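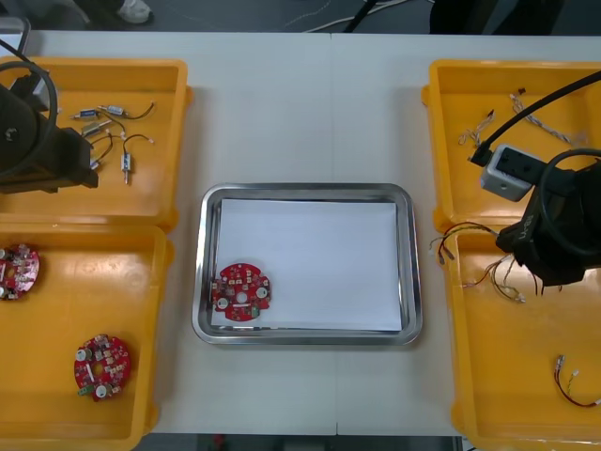

On the ferry version, a list member wrote:
> I don't see why everybody is so hard on Renia in the Rain. My wife and I
> watched it twice. Yes, the baker forgives him too fast, but it is a movie
> about a man who inherits a lighthouse. How slow did you want her to go?
> Also, does anyone know if the long cut is any different? The one on
> Trekia says 5 minutes were added and I can't find them.

I can find them. Three are the ferry. It leaves, it is on the water, it comes in, and our hero stands at the rail the whole way with his collar up, thinking about real estate. The other two are a second helping of the bread contest, where we learn that the judge from Stollska once loved a baker himself. He tells this to a loaf.

I am not hard on the movie, for the record. I have seen almost 50 of these since October and it sits comfortably in my top 20, mostly on the strength of the aunt, who plays every line as if she has been told there is a better script in the next room. My complaint was with the pacing of the forgiveness. He tried to sell her building! She finds the letter, walks once around the harbor, and by the time she is back at the shop it's all fine and somebody has hung up lanterns.

Compare Aquino Summer, same director, where the quarrel lasts a good third of the picture and the goat gets involved. You believe those two when they make up. You believe the goat.

If your wife liked the lighthouse, send her there next. Trekia has it filed under Travel, page 2 of the romance shelf, or you can type the whole title in. Don't get the dubbed one. They gave the fisherman a cowboy voice and he has most of the proposal.

Does anybody have the original ending, where she keeps the bakery and he takes the ferry back? I have only read about it.

Search this list
Enter keywords
Search
584 messages in this folder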